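2/5/18

Second day on the Zatania tapes. Transferred reels three and four this morning at 24-bit, with the azimuth reset before each one. Reel three carries tones at the head and they agree with the box. Reel four has no tones, so I lined it up by ear on the hi-hat and checked the phase against the mono sum. Left channel is slightly dull above 10k on both. I have left it alone for now.

There is a tempo problem with the fourth song. The track sheet says 128 and the first verse holds to it closely. By the second chorus the drums have pushed on, and the middle section was plainly cut in from another take, with the splice audible in the cymbal decay. Mapped the whole song bar by bar, which took until lunch. I would sooner keep the drift and move the delays to follow it than pull the drums on to a grid. Wrote to the band to say so, with two short bounces attached, one of each.
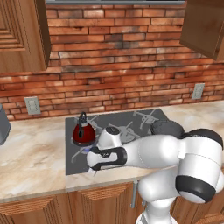 Zatania replied within the hour that they preferred the loose one, that the song had always sped up when they played it in Plurton and that the gridded bounce sounded like a demo button on a keyboard. They also asked whether the splice could be left in. It can, but I want a crossfade on the cymbal, 2 milliseconds at most.

Afternoon on the fast one. 174 and steady throughout, which is a relief. The bass is the trouble: a resonance at 79 Hz that jumps out on every low E flat and nowhere else. Tried a static cut first and lost the weight of the other notes. A narrow dynamic band with a slow release did better. The Sampaio compressor went across the drum bus, low ratio, long attack, and I took it off again after half an hour. It was tidying up the snare and the snare did not need it.

Clerkard want the running order before they book the cut. Side A is long as it stands and the level will suffer towards the centre. I would move the slow song to the end of the side, where there is less top to lose, and put the fast one first on side B. Sent them that with the timings. No answer yet.
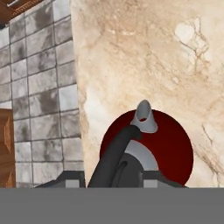

Red kettle, pale spout.

Monitors sounded tired by six, or I did. Stopped there. Backed up both reels to the second drive and verified the checksums.

To do: reel five, vocal clicks on song two, find out who has the box for the October session. The label on the spine is missing and the track sheet inside belongs to a different reel.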